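Wrist camera notes, take two

2026-10-21

Quick one before I lose the thread. I said last time I'd write up the contact thing properly, and this isn't properly, but it's something.

Background for anyone new. I'm training a small grasping policy, Cundo, on wrist camera video. No overhead camera, no depth. One picture in, one motion out. The old version (Hutard) had a side view too and I dropped it in April, partly to see if I could and partly because re-calibrating it every time I bumped the bench was eating my evenings.

The question this round: can the policy tell from the wrist view alone whether it is holding a thing, or holding a thing that's also touching something else? Sounds like nothing. Is most of my failures. A free object can go wherever you like. An object that's attached at the far end, or dragging, or leaning on stuff, needs a totally different next move, and Hutard treated them all the same. Grab, lift, hope.

So the method. Short version:

Cut every run into little clips starting when the fingers close. Label each clip with one of two tags, free or tied. Train a tiny extra head on the same image features the policy already uses, to predict the tag. Then feed that prediction back in as one more input. That's it. No force sensor. I keep meaning to buy one and keep not doing it.

I labeled 1776 clips by hand. Would not recommend. My rule was to decide from the clip only, no peeking at my notes on how the run was set up, and if I couldn't decide in two viewings it went in a third pile called "dunno". Dunno ended up with 630 clips in it. More than a third! I nearly quit there. But the dunno pile was the useful bit, see further down.

An easy grasp to look at, the kind where the fingers have it low down and everything is in plain view:

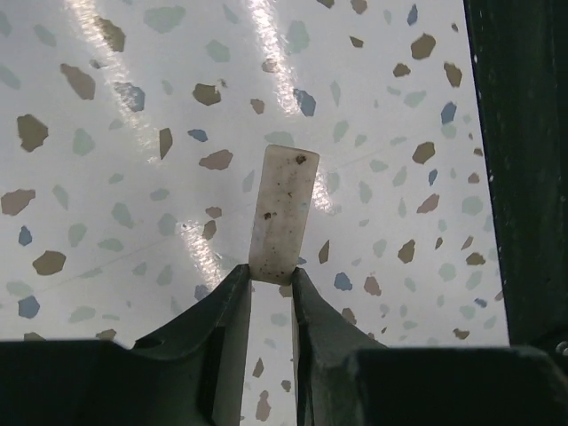

Small block, pinched near its bottom edge. Look at the glare on that surface.

The glare deserves its own paragraph so here it is. White speckled shiny surface, bright streaks all over it, and the streaks shift when the wrist moves. First version of the extra head basically learned the streaks. I'd mask out the object completely and it would still give me a confident answer, which was a bad evening. The chips in the pattern are nearly as bad, a brown chip next to an off-white object with brown specks on it is not a fun edge to find at the resolution I run at.

What helped, in the order I tried them:

Random bright bands painted over the training images. Cheap, ugly, worked right away. Should of done it first.

Cropping tighter on the fingertips. Helped with the block-type grasps, hurt everything long and thin. The crop throws away the far end of the object and the far end is the whole question. Took it out again.

Two images instead of one, the current one and one from a bit earlier. Helped a lot. If the fingers move and the top of the object doesn't, well, it's tied to something. You don't need a network to tell you that but the network needs the two images to see it.

Blurring the background. Did nothing. Might have done it wrong.

On the numbers. I held back 1003 clips from the newer batch, nothing in training overlaps. The head gets 889 of them right. Before the bright bands and the second image it was hardly better than always guessing "free", and I didn't keep the exact figure becuase I overwrote the log. Yes I know. The benchmark script is called Wimgate now and it saves everything with the commit hash, so that specific dumb thing is over.

The misses aren't spread evenly at all. Compact objects are close to solved. Nearly all the trouble is thin floppy stuff. A strip with slack in it looks the same as a strip with nothing on the other end, right up until you pull. And anything that passes over an edge, where part of it sits against one thing and part hangs in front of another, gets flagged as free way too often. I think the head sees the change in background behind the strip and reads it as the strip ending. Haven't proven that.

I did go back to the dunno pile with the trained head, just out of curiosity. It wasn't unsure on most of them. It was sure, and when I pulled the setup notes for a handful I'd given up on, it was mostly siding with the notes. Handful is not a result. Want to do all of them before I say anything bigger, and I'd like somebody who isn't me to do the re-labeling.

Does any of it make the policy better? A bit. It's gentler. With the tag fed in, it slows down on tied things and tends to move along the object first before pulling away. On free things I can't see any difference. I haven't run enough full trials to put a number on it so I'm not going to.

The case I'd most like to get right next is the hanging one. Narrow strip, top end up at the wooden plank, crosses the lower face, fingertips pinching it further down and a bit more hanging through the gap between them. Everything you need is in view there. It's all one line:

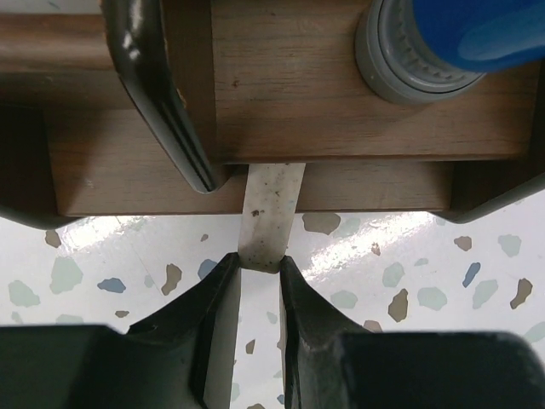 Stuff still to do

Finish the dunno pile. All of it, two labelers.

Try three images. Probably too slow on my machine but I want to know.

Re-run the tight crop with a second wide image next to it, so the far end isn't lost. This is the one I have hopes for.

Swap the two tags for a number, how tied is it. Something Benkirane (the next version, repo is basicaly empty) is supposed to be built around. No idea yet how to label it. Maybe not by hand.

Write down which exposure setting I used. Every time. On paper if I have to.

Code for the extra head goes up once I've cleaned out the hardcoded paths. Comments are open, if you've done slack detection on anything strip-like without a force sensor please tell me how, I'll take anything.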